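## 4 结果与讨论

色卡上的颜色与墙上的颜色不一致,凡是刷过墙的人都知道,涂料商也知道,只是双方一直没有就此事交换过意见。本节报告 738 户家庭在挑选墙面颜色时的实际做法,并讨论它们与第 2 节所列各类建议之间的距离。数据截止于 2020年10月31日,此后寄回的问卷未纳入分析,其中有几份写得相当动人。

为便于叙述,下文把墙面以外、在室内占据较小面积而色彩较强的物件统称为“小面积强色”(图 3)。 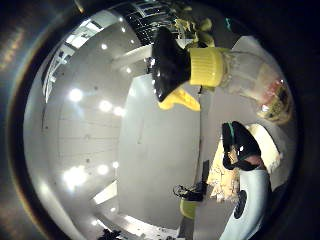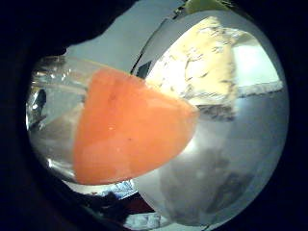
**图 3** 小面积强色。(a) 透明塑料瓶上的黄色螺旋盖,以及一块折起的黄色布;(b) 玻璃容器处的一块橙色果肉。

### 4.1 色卡的数量与决定的质量

受访家庭合计领取、索要或从店里顺走的色卡共 3696 张。我们没有区分这三种获取方式,问卷初稿里曾有此题,预调查时回答率极低,遂删去。

色卡的张数与最终满意度之间没有可辨认的关系。领得最多的一户把整面冰箱门贴满,最后选定的颜色与原来的墙色在标准光源下难以区分,三位家庭成员中有两位坚称变化巨大。领得最少的一户没有色卡,户主的原话是“跟隔壁一样就行”,入住半年后的评分位于样本前列。我们倾向于不从这两户推出任何东西,但承认在写作过程中多次想起后者。

张数真正影响的是决定所需的时间。色卡越多,从第一次去店里到付款的间隔越长,而且延长的部分几乎全部消耗在相邻的浅灰之间。受访者很少在蓝与黄之间犹豫,他们犹豫的是两种偏暖的灰,其中一种据说“更有空气感”。我们请九名评判者在不看名称的情况下把这一类色卡两两配对,他们的一致程度不高,配对结束后有人要求休息。评判者均受过色觉检查,结果正常。

第 2 节引用的若干装修手册建议把候选颜色压缩到很少几种再带回家。这条建议没有错,只是它假定压缩这一步可以在店里完成。店里的照明、店员的热情以及色卡架本身的排列方式,都在做相反的工作。Murthy 在 Crenshaw 的两家门店做过现场记录,顾客站在色卡架前时手里的卡片只增不减,放回去的动作极少,而且放回去的位置多半是错的。后一点解释了另一个一直困扰我们的现象:有相当一部分家庭带回来的“同一色系”里混着一张毫不相干的鼠尾草绿,其中几户最后真的刷了鼠尾草绿。

### 4.2 名称的作用

涂料名称对选择有影响,文献早有讨论,本研究只在方向上略作补充。我们把 Dosten 与 Steton 两个系列中色值极为接近的色样挑出来,分别以原名和编号呈现。有名字时,受访者给出的理由多半围绕名字展开;只有编号时,理由变短,决定变快,抱怨变多。一位受访者在看到编号后问我们,这个颜色“到底是什么”。我们回答是浅米色,她表示失望。

名称中带有食物的色样在厨房里更受欢迎,在卧室里则不然;带有天气的色样在哪里都受欢迎,雾尤其如此。样本中叫“雾”的颜色有多种,明度跨度大得足以容纳几个互不相识的季节。编码时 Garside 主张把它们并为一类,Lobo 反对,两人的往来批注已作为补充材料存档,我们保留了其中涉及颜色的部分。最终采用的是 Lobo 的方案,代价是附录 B 多出一页。

需要说明的是,我们没有发现名称能够挽救一面已经刷错的墙。刷完以后再提起名称的受访者,语气通常与付款前不同。Gromar 系列里有一种名为“静默亚麻”的颜色,在后续访谈中被三户不约而同地简称为“那个粉的”。按照色值,它确实偏红,偏得不多,在朝西的房间里到了傍晚便不再需要仪器确认。

### 4.3 试刷的位置

多数家庭做了试刷。手册通常要求试刷面积足够大,刷足两遍,并且分布在受光不同的几面墙上。实际情形是:面积取决于试用装剩多少,遍数取决于当晚还有没有力气,位置则几乎总在门边开关的上方,因为那里站着方便。

门边开关上方恰好是房间里最不具代表性的地方之一。它离走廊近,受走廊灯影响;它离窗远,白天偏暗;它还紧挨着白色的开关面板,而那块面板会使任何浅色都显得脏一点。我们在后续访谈中把这一点告诉受访者,反应大致分为两类,一类表示下次注意,另一类指出下次至少是七年以后的事。

把试刷色块涂在旧墙色上面,是另一个普遍做法。旧墙若为白色,问题尚小;旧墙若为上一任房主留下的杏黄,新色块在其包围之下会显得偏冷,据此选出的颜色在刷满之后便会偏暖。这一偏移的方向与同时对比的经典描述一致,幅度却比我们预期的大。Kaimal 认为部分原因在于受访者会长时间盯着色块看,我们原想控制注视时间,后来发现没有办法请人在自己家里少看自己的墙。

少数家庭把样漆刷在大张卡纸上,四周留白,然后挪来挪去地看。这一做法见于大部分手册,效果也确实较好。采用者的后悔比例低于其余家庭,但采用者同时也是会读手册的人,会贴美纹纸的人,以及会把滚筒洗干净再收起来的人。我们无法把卡纸的贡献从这些品德中分离出来。

### 4.4 照明

照明对墙色的影响在本样本中超过了我们记录的其他任何因素,包括涂料价格。令人尴尬的是,它也是受访者最晚才考虑的因素。超过半数的家庭在墙面刷完以后才更换灯具,其中不少人因此对墙面产生了新的看法,并把这些看法写进了本应用于评价涂料的那一栏。

我们在 Steton 的样板间里以 3000 K 光源和日间自然光分别呈现同一组浅色墙板。暖光下,偏绿的灰大都变得可以接受,偏黄的白则开始接近旧报纸。九名评判者中多数人改变了首选,有人改了又改回去。样板间只有一扇朝北的窗,自然光条件因此偏冷,结果不宜直接推广到朝南的客厅。我们曾申请使用朝南的那一间,它当时在展示窗帘。

有一点值得单独提出。受访者描述不满时使用的词汇,如“闷”“脏”“发灰”,与测得的墙面色值相关很弱,与房间的照度相关较强。换句话说,许多被怪罪于颜色的问题,换一盏亮些的灯便可以减轻。我们把这个结论告诉了一家合作门店,对方很感兴趣,并询问能否在灯具促销开始之后再发表。

### 4.5 墙面与室内其他颜色

前文定义的小面积强色,在问卷中原为一个次要变量。我们请受访者回忆在选定墙色时,房间里还放着哪些颜色鲜明的东西。回忆的质量参差不齐:沙发、地毯和窗帘一般都能想起来,瓶盖、抹布、水果之类几乎没有人提,除非追问。追问之后,有人表示这些东西不算,因为它们会被拿走。

这种看法在逻辑上成立,在厨房里不太成立。厨房台面上的零碎物件被拿走之后,会有另一批零碎物件补上,颜色的饱和程度大体维持不变。装修杂志里的厨房台面通常只放一只碗和一把刀,柠檬若有则为奇数。以此为参照选出来的低饱和墙色,要面对的却是洗洁精。

从色彩理论看,少量强色会使周围的浅灰向其补色方向偏移,一面中性的灰墙在成片的黄色物件旁会微微发蓝。在我们的样本中,这种影响远小于照明,也小于地板。地板的影响相当可观,偏红的木色地板几乎能把任何浅灰推向绿色一侧,受访者对此的典型反应是怀疑调漆机出了故障。有几户真的把漆桶提回店里重新比色,色值无误,桶又提了回来。

因此,我们不主张为了小面积强色而调整墙色。若一定要给出建议,则是在比较色样时不要专门收拾房间。收拾过的房间是一个暂时状态,样本中维持得最久的一户坚持到了亲戚离开的当天下午。

### 4.6 两个人一起选

凡是由两名以上成年人共同决定的家庭,问卷要求各人分别填写。分开填写之后可以看到,双方对“当时是谁选的”这一题的一致率,随满意度下降而下降。满意的家庭里,两人都说是共同决定;不满意的家庭里,两人也都说是共同决定,随后在备注栏里加以修正。

Lamrani 负责的访谈显示,折中方案的表现普遍不佳。一方想要深蓝,一方想要白,最后得到的浅蓝在两人的排序中都不靠前。相比之下,把房间分开、一人做主一间的家庭,总体评分更高,走廊除外。走廊属于所有人,因而通常保留原样,或者使用各房间刷剩的漆。我们见到过一条由四种白色构成的走廊,户主介绍时称之为过渡。

深色的一方让步更多,这一点在各年龄段都成立。让步的理由集中在“显小”上。我们没有测量房间的主观大小,无法判断这一顾虑是否合理,仅指出样本中为数不多的深色房间,评分并不低于浅色房间,而且居住者对墙上的手印较为豁达。深色哑光墙面对擦拭痕迹十分敏感,这是另一回事,相关投诉见表 5。

### 4.7 时间

首轮问卷在刷完后不久填写,四月的回访则距完工已有一段时日。两次评分之间最明显的变化是趋中:原先极为满意的变得尚可,原先后悔的也变得尚可。问及原因,受访者很少提到颜色。家具搬进来了,画挂上去了,书架挡住了试刷时争论最久的那面墙。

还有一部分受访者在回访时已说不准墙的颜色。我们请他们从一组色卡中指出自家的墙色,指对的人不多,错误大多朝向更白、更浅的方向。其中几位曾在首轮问卷中用整页篇幅论证这一颜色与相邻色号的差别。我们把当时的论证读给其中一位听,他认为写得有道理,但不像是他写的。

这一结果可以有两种读法。较为乐观的读法是,墙色的选择不如想象中重要,出错的代价会随时间消退。较为谨慎的读法是,人会停止看自己的墙,而客人不会。我们没有访问客人。

### 4.8 局限

样本由门店招募,只包括最终买了漆的家庭。在色卡阶段放弃、至今仍与旧墙共处的家庭不在其列,他们的人数可能不小,色卡持有量可能更大。租住者比例偏低,且多数租约规定墙面须恢复为白色,至于是哪一种白,我们所见的租约均未写明。

墙面色值由受访者按说明自行采集,仪器邮寄往返。说明要求避开阴影和污渍,并在同一高度取点。从返回的数据看,大部分人照做了,有一户取到了一扇门。该户的门色与墙色相差很大,数据因而易于识别;若门也刷成了同样的颜色,我们大概不会发现,类似情形在样本中有多少,无从得知。

光泽度未作独立控制。哑光与蛋壳光在相同色值下的观感差别,足以推翻本节的若干比较,尤其是 4.4 中关于“发灰”的部分。后续研究计划在同一房间内更换光泽度而保持颜色不变,目前的困难在于找到愿意把客厅刷两次的人。已有一户报名,条件是颜色由我们来选。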